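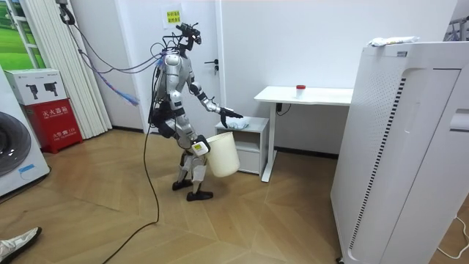 Reaching for the cloth, bucket in the other hand.

Read the Gendelier paper on whole-body tidying over lunch. I have doubts.

Headline is 29 successes. Out of 134 tries, which you only learn in the appendix. The abstract says "reliable".

Also, a try counts as a success if the hand touches the cloth. Lifting it is scored separately, in a table I still can't find.

Mélanie Ouellet asked if they moved the cabinet between tries. Good question. The methods section says "varied" and leaves it there.

I'd change my mind for 20 tries in a room it hasn't seen, every failure listed. Even 5 would be a start.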